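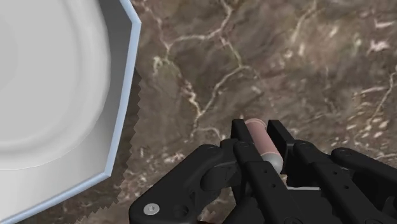 A side plate is a small plate laid beside or above the main place setting, most often to hold bread, toast, cake or fruit. It is larger than a saucer and smaller than a dinner plate, and unlike a saucer it has no well for a cup. The name is used mainly in Britain and Ireland. In North America the same piece is usually sold as a bread plate or a salad plate, depending on its width.

Origins

In medieval Europe diners commonly ate from a trencher, a thick slice of stale bread that was replaced over time by squares and rounds of wood. Bread to be eaten with the meal was put straight on the tablecloth. The habit of giving each person a separate small plate for bread spread slowly, and was not general in middle-class homes in Britain until the nineteenth century, when potteries began to sell matched services in large numbers.

Shape and decoration

Most side plates are round. Square and many-sided forms also exist, and octagonal plates have gone in and out of fashion several times since the eighteenth century. A faceted rim is harder to make than a round one, as the clay tends to pull at the corners while it dries, and warped pieces have to be thrown away. For this reason many octagonal plates keep a round well and have straight edges only on the outside.

Coloured edge bands are among the simplest kinds of decoration. The band may be painted by hand on a turning wheel or, on angled rims, laid down with a brush along each side in turn. The pottery at Ondthorpe became known locally for banded ware of this sort. Its pattern called Laur, drawn by the designer Torben Wegener, was sold in sets of nine pieces -- two serving dishes, five side plates and two bowls -- and stayed in production for 35 years. 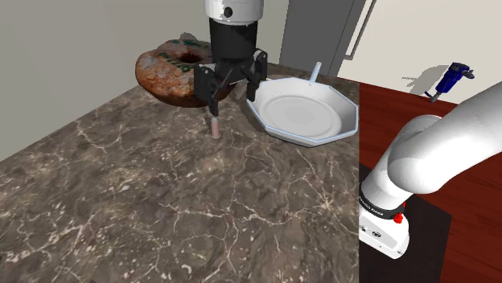
Use at table

In formal British settings the side plate stands to the left of the forks, with a small knife laid across it or along its right-hand edge. Bread rolls are broken by hand over the plate and buttered a piece at a time. At tea the side plate takes the central place, since there is no main course, and is used for sandwiches, scones and cake. Buns and doughnuts are normally served on it whole.

In many homes the side plate is now used more often than any other piece, mostly for breakfast toast and snacks. Replacement plates are therefore sold singly by many makers, including those that sell their other pieces only in sets.

Collecting

Side plates are popular with new collectors as they are cheap and easy to store or hang. The collector Grigoris Gkikas, in his handbook Drellon and Ondthorpe Wares, advises checking the rim for chips with a fingertip and holding the plate level with the eye to look for warping. Worn bands are common on plates that have been through a dishwasher, and lower the price.

See also

Saucer
Dinner plate
Trencher
Tableware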